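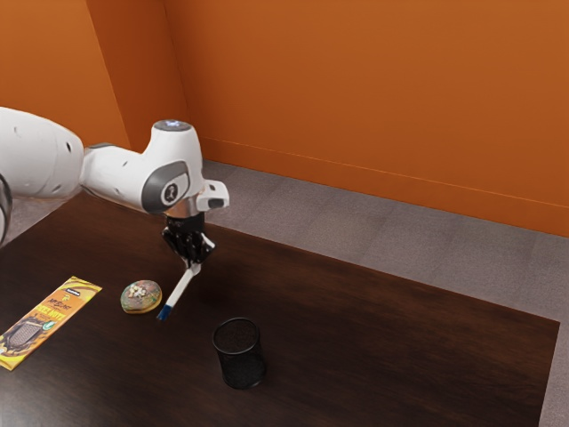

New timetable for Felance to Arai buses

Apr 5, 2018

Passengers who rely on the number 84 bus between Felance and Arai will have a new timetable to get used to this month, and we think most of them are going to like it. Operator Trivus has added early morning and late evening trips on weekdays, along with a proper Sunday service, something people in the villages along the route have been asking for ever since the old one was withdrawn.

The first bus of the day will now leave Felance bus station at 5:40 a.m., which should get early shift workers to the Arai business park in good time for a 6:30 start. At the other end of the day, the last bus back has been moved to 11:15 p.m., so anyone who fancies a movie or a meal out in Arai (or who simply has to work late) can get home again without calling a cab. Daytime buses will carry on running every half hour, as they do now.

The route itself is changing a little too. Buses will no longer loop through the hospital parking lot, where they have so often been stuck behind cars waiting for a space, and will stop instead at a new shelter on the main road by the front entrance. It has a raised curb, seating and a screen showing when the next bus is due, and the walk to the main doors is level all the way. The 113, which serves the hospital from the Sedance side of town, will go on using the parking lot stop until September, when it will move to the main road as well.

Trivus says the hospital change alone should save each bus several minutes at busy times – minutes that will be very welcome to anyone who has missed a connection at Arai station by the length of the platform. Connections with the 81 to Sedance have been looked at again as part of the same work, and drivers on the last 81 of the evening will now wait up to 8 minutes if the 84 is running late.

Fares are staying as they are, and weekly and monthly passes will be good on all of the extra trips, Sundays included. Printed timetables are on their way to libraries, post offices and the travel desk at Felance bus station, and drivers will have a supply on board for the first couple of weeks, so please do ask for one as you get on.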